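Allovville gets a look at Giltau's block-moving robot, and has some questions

216 shares | 14 comments

ALLOVVILLE -- Giltau opened its doors to the public on March 7, 2023, promising a look at "the workshop of tomorrow." What visitors got was coffee, a long slide show and a robot arm working with toy-sized wooden blocks.

The company took over the old Aguiar building last year and has said little since about what goes on inside. Residents who signed up for the open day were let in by groups, given a visitor sticker and led past several closed doors to a demonstration room at the back.

Tuva Vik, who runs the demonstration program, told the first group that the arm learns by practice. It has made 3,214 attempts at pushing and sorting blocks since the project started, she said, and 2,729 of those counted as successes.

Asked what counted as a success, Vik said it meant the block ended up "where we wanted it, within a tolerance." She did not say how wide the tolerance was. A man near the front asked whether a person had checked each one. Some were checked by hand, Vik said, and some by software. The software was written by the same team.

That leaves a lot of attempts on the other side of the ledger, and the slides moved along quickly when they came up. Giltau says most were early ones. A handout given to visitors lists the success figure in large type and does not mention the failures at all.

The blocks are a stand-in, according to the company. The real goal is packing and sorting work for small manufacturers, and Giltau named one possible customer, the candy maker Jelletti, which has a plant on the edge of town. A Jelletti manager at the event would say only that the two firms "have had conversations." No contract has been signed.

Maj-Britt Boström, who spent 14 years on a packing line before she retired, watched the demonstration twice. She was polite about it.

"It's a nice piece of equipment, I'm sure," she said. "But on my line nothing stood still and waited for you. I'd like to see it with a belt running and the boxes coming in crooked."

Vik said a moving belt is planned for a later stage. Asked when, she said the company does not give dates.

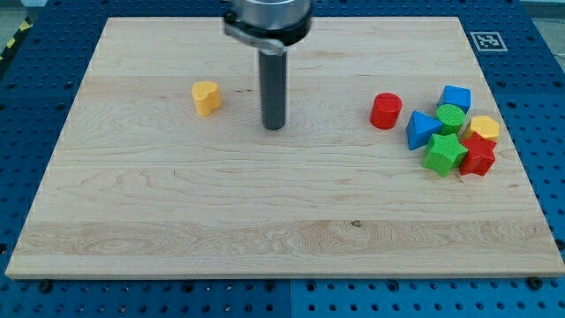

The arm over the work board during the Giltau demonstration, with a yellow block on its own at left and the other shapes grouped at right.

The tool used for the demonstration was a plain dark shaft pointing straight down. Giltau staff said it is used to nudge blocks across the board, and that gripping them is a separate project. That came as news to some of the people in the room, who had read the word "handling" on the invitation and taken it to mean picking things up.

There was also the matter of jobs. The town gave Giltau a break on its property tax for three years -- a deal that passed with little debate -- and in return the company said it would hire locally. Vik said hiring was "on track" but did not have a number with her. The company later said by email that it does not discuss staffing at single sites.

To be fair to Giltau, the staff stayed well past the planned end of the visit and took questions from anyone who had one. Children were allowed up to the safety line, and several asked to go again. Few companies in town would let strangers watch a machine that is still learning, and the engineers did not pretend it was ready to sell.

The invitation came closer to doing that. It called the system "proven," a word Vik did not use in her own talk. Asked about it afterward, she said the invitation had been written by another department.

A second open day is planned, with no date set. Boström said she will go if there is a belt.

Get Allovville news in your inbox every morning. Enter your email to sign up. You can unsubscribe at any time.

We use cookies to improve your experience on this site. By continuing to browse you agree to our use of cookies. Accept | Manage settings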